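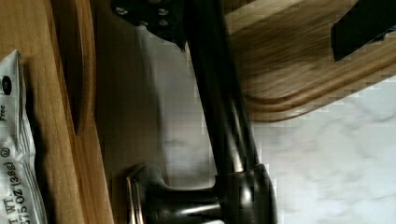 厨房水龙头,深古铜色

Giladstead住户合作社十二月例会纪要

时间:晚上7时
地点:一楼公共厨房旁的活动室
主持:Consuelo Barroso
记录:Zyanya Contreras

一、上次纪要

上次纪要已提前贴在门厅布告栏。Barroso提出一处更正:洗衣房的开放时间应写为晚上十点截止,原稿误写为十一点。更正后通过。

二、热水账单分摊

本季热水账单总额比上季多出418元。Contreras把各层分表读数投在墙上,逐层念了一遍。三楼的读数连续两个月偏高,住户反映近期没有增加人口,洗澡习惯也没有变。有人怀疑是三楼走廊尽头的循环阀没有关严,也有人认为是分表本身走得快。

讨论了两种分摊办法。一种是照旧按人头平摊,另一种是按分表读数计算。二楼的几位住户倾向于按读数,理由是他们有两户人家整月出差。三楼住户不同意在分表没有校验之前改办法。争论时间较长,其间Barroso提醒大家本项只讨论本季,不涉及以前的账。

表决结果:本季仍按人头平摊,多出的部分暂由公共基金垫付,分表校验以后再做调整。校验由Irkia上门完成,上门费50元,从公共基金支出。Contreras负责约时间,约好后在布告栏通知,三楼住户需有人在家开门。

三、公共厨房使用规定

现行规定是两年前定的,有几条已经没有人照做。本次逐条过了一遍,改动如下。

冰箱隔层重新分配,每户一格,门上的架子公用。没有写名字和日期的食物,每月第一次大扫除时清掉。有住户要求先在群里发通知再清,同意,通知须提前一天发出。

烤箱登记本继续使用。节日前后用的人多,每户每次最多3小时,超过的要和下一户商量。登记本上不要替别人签名。
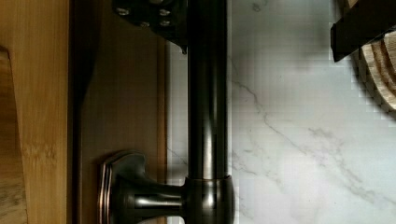
水槽用完后随手冲净,滤网里的残渣倒进厨余桶,不要往下水口里冲。上月疏通下水管时掏出的主要是米饭和茶叶。洗碗海绵由值日的楼层更换,费用记入日用品。热油一律装罐,冷却后再扔。

晚上十点以后不使用搅拌机和抽油烟机的强档。厨房隔壁的住户表示强档的声音隔墙听得很清楚,弱档可以接受。

关于是否允许外来客人使用厨房,意见不一。现在的写法是“住户陪同时可以使用”,一楼有住户希望加上人数限制。没有形成决定,留到下次再议。

改动后的规定由Contreras重新打印,塑封后贴在冰箱侧面,旧的撕掉。

四、屋顶与雨水槽

Odis的报价已经收到,包括清理北侧雨水槽、更换一段开裂的落水管和修补天窗四周的防水。Ó Briain的报价还没有到,对方说要先看过屋顶才能给数字。Barroso已经把顶楼钥匙的借用办法告诉他们。

有住户提出北侧雨水槽等不到下次会议,楼梯间的墙面已经起皮。讨论后同意把清理雨水槽单独拿出来先做,交给Odis,其余两项等第二份报价到了再比较。施工时请住户把北侧窗台上的花盆收进屋里。

五、自行车棚

车棚里有三辆车长期没有人动,轮胎都瘪了。每辆车上挂一张纸条,写明期限,到期无人认领就送去旧车回收点。其中一辆蓝色的女式车,四楼住户说可能是前任租客留下的,她去联系一下。

车棚的灯仍然是手动开关,经常整夜亮着。换感应灯的提议得到多数人赞成,费用待查。

六、公共基金

Contreras报告了本季收支。收入方面,一户的季度费用尚未到账,已经说明原因,月底前补交。支出方面,最大的一笔是下水管疏通,其次是楼道灯泡和门锁换芯。票据夹在活动室书架上,住户可以自行翻阅,看完放回原处。

有人问明年的季度费用是否要涨。Barroso答复说要等屋顶的费用定下来才能算,目前不作变动。

七、其他

门厅的包裹越堆越多,请收到通知的住户当天取走。大件不要靠在消防门上。

二楼想在活动室办一次旧书交换,日子由他们自己定,用完把桌椅摆回原样。无人反对。

垃圾分类的新日历已经送到,每户一份,放在信箱上面的篮子里。

待办事项

Contreras:约Irkia校验分表;打印厨房规定;查感应灯的价格。
Barroso:答复Odis,确定清理雨水槽的时间;催Ó Briain的报价。
四楼住户:联系前任租客,确认蓝色自行车。
各楼层:更新冰箱隔层上的名字。

下次会议仍在活动室,时间另行通知。厨房外来客人一条列为第一项。

晚上九点一刻散会。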